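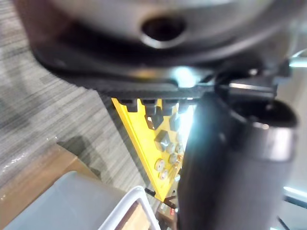
Fig. 4. Yellow circuit board with black square components and small round silver components.

4.2 Checking and seating the control board

Please read the whole section before you begin. The work takes some 7 minutes for a person who has done it before. The board belongs to the Flarex desk unit and it is supplied by Trerico in a closed bag.

CAUTION: Disconnect the power supply and wait 2 minutes before you touch the board. The round components can keep a charge after the supply is removed.

1. Put the unit on a flat, clean mat. Do not work on carpet.

2. Touch a grounded metal part with your bare hand, or wear a wrist strap.

3. Take the board by its edges only. Do not press on the black components and do not lift the board by the round ones.

4. Look at the top of each round component. The metal must be flat. If one top is raised, or if you see brown liquid near it, do not install the board. Write the serial number on the return card and send the board back.

5. Look at the solder points from the side, with a lamp held low. A dull gray ring around a pin can mean a weak joint.

6. Lower the board into its place slowly. It must go in without force. When you feel resistance, take it out and check that no cable is lying under it.

7. Connect the supply cable. The plug enters in one direction only.

Note: Do not pull the cable tight. Leave a small loop, so that the plug is not loaded from the side.

8. Close the cover and tighten the screws by hand. Electric screwdrivers are not permitted for this step.

9. Connect the power and wait for the status light. If it stays off, disconnect again and repeat from step 6.

Spare boards are ordered under part number 400. Please do not use boards from the older Awasthi unit. The size is the same but the supply voltage is different.

Section checked by Babita Dwivedi, 31 August 2025.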